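Speaker notes: The Spare Room Talk
Sumeya Degefa, Toltberg Library evening series
December 3, 2024

Print this page
E-mail this page

(Wait for the latecomers. The door sticks, so give them a minute, and say hello to the front row.)

Good evening, everyone, and thank you for coming out on such a miserable night. I'm going to talk for half an hour or so about clearing a house after someone has died, and then we'll have tea, and I hope you'll tell me how you went about it, as I've learnt most of what I know over a cup of tea.

I should say where I'm coming from. My aunt lived in Rokevden for most of her life, in a narrow house with a great many cupboards, and when she died it fell to me and my cousin to empty it. We started in August, thinking it would take us a fortnight. (Pause. Those who've done it will laugh here.)

The first thing I'd say is to begin in a room that doesn't matter very much. We began in her sewing room, which was a dreadful mistake, because every drawer had her handwriting in it, and by lunchtime we were both sitting on the floor reading knitting patterns and crying. The next day we did the airing cupboard instead, and we got on beautifully.

Next, bedding. People underestimate bedding! My aunt had sheets for beds she had given away before I was born. Charity shops will often take clean quilt covers and good blankets, but many won't take pillows or duvets, so do ring before you load the car. Animal shelters are sometimes glad of old towels. Keep one set back for yourself if you're staying in the house, and make the bed up early in the day, while you still have the strength.
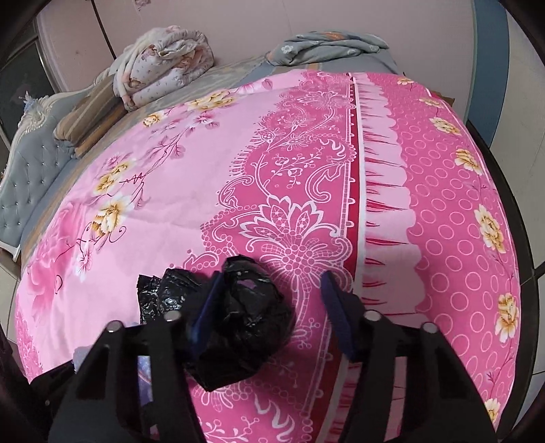 Then there's the matter of who gets what. My cousin and I had 5 coloured stickers' worth of system, one colour each for the family and one for "don't know yet", and I'm afraid the "don't know yet" colour ran out first. I'd still recommend it. It meant we could put off the hard decisions without having the same conversation over the same teapot every morning.

(Hold up the teapot. Do not drop the teapot.)

Papers next. Please don't throw away anything with a number on it until you've been through the estate with whoever is handling it. We found a Kapoor savings book at the back of a recipe folder with £1,516 in it, and an unpaid bill for £380 tucked in beside it, so it all needed reading properly. Have a box for bank and pension letters, another for anything about the house, and let photographs wait until last. You won't get anything else done once the photographs are out.

(If there's time, tell the story of the Hudier clock, which we were certain was from 1752 because the number was painted on the back. The man at the auction rooms very kindly explained that it was a stock number. It lives in my kitchen now and loses ten minutes a day, and I'm very fond of it.)

Do take somebody with you who didn't know the person well. A friend of mine came for one weekend and cleared more than we had in three, and she was gentle about it too, asking before each shelf.

And go home before you're tired out. We always meant to finish at four and never did.

Right, I can hear the urn going. Questions now, or come and find me by the biscuits.

Related items
Labelling old family photographs: handout
What the Toltberg charity shops will collect
Writing down family recipes: notes from the spring talk
Evening series: full list of talks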